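Chapter 3
Showing the Task by Hand

Before a robot can pack anything, somebody has to pack it first. By hand, slowly, more than once. Endang Liew's group at Pirkier used a first aid kit for this, and we'll stay with it the whole chapter. Cheap parts, odd shapes, a lid that fights back.

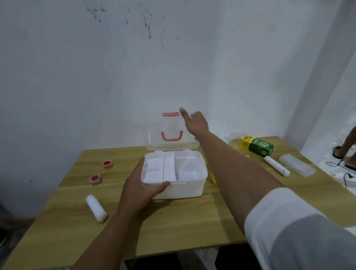
They kept 140 demonstrations out of 160. The rest had pauses or dropped items, more on that in section 3.2. Remote control comes later, teh same kit, slower going.

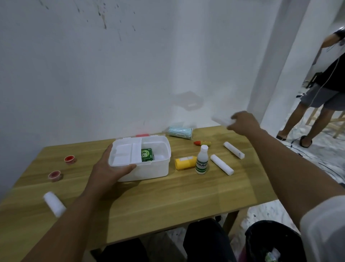 Order matters less than you'd think. Grip matters more. One hand steadies the box, the other goes out for parts, and a learner has to pick up both jobs. Look at the left hand, fingers over the front rim while the right reaches toward the back of the table. Skip that holding hand and the box slides. Keep it in mind for the first excercise.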